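What do you get a retiring coworker who says "no gifts"?
Posted August 17, 2025 by Raelene Ashby
1 min read
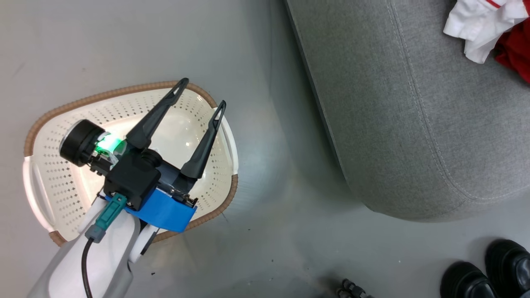
He's leaving Tuncer after a long run and we've got $162 in the envelope. He fishes, he hates cake — help!

Toon Maes
Gift card to the bait shop. Done.

Tiziana Pace
We had the same thing in July! We booked a half-day lake trip for $90 and everybody signed a card. He still brings it up (constantly).

Related
Farewell card wording
Group gifts under $77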